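Search reviews
Enter keyword

Workplace Review: Stukden Textile Sorting Arm, Grirketton Linen Service

The Stukden arm separates mixed cloths by colour ahead of folding. Grirketton installed 2 units in April, and this review considers their effect on the staff of the sorting room.

Handling is competent. The arm takes one piece at a time and performs best on fabric that stands up in a fold – flat, layered items take longer. In a trial of 1,891 pieces, 31 were returned to staff for sorting by hand.

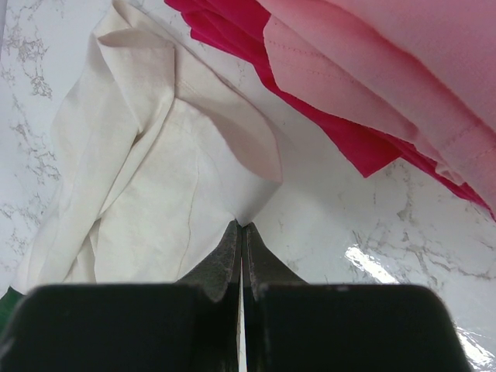

Employees formerly assigned to sorting now inspect hems and record damage. Most reported less strain in the wrists and shoulders, although several found the new duties more solitary. Training was adequate, but the printed manual should be revised before further sites adopt it.

The unit is recommended for medium-sized laundries, provided that rosters are settled with staff before installation.

Reviewed 2025-02-28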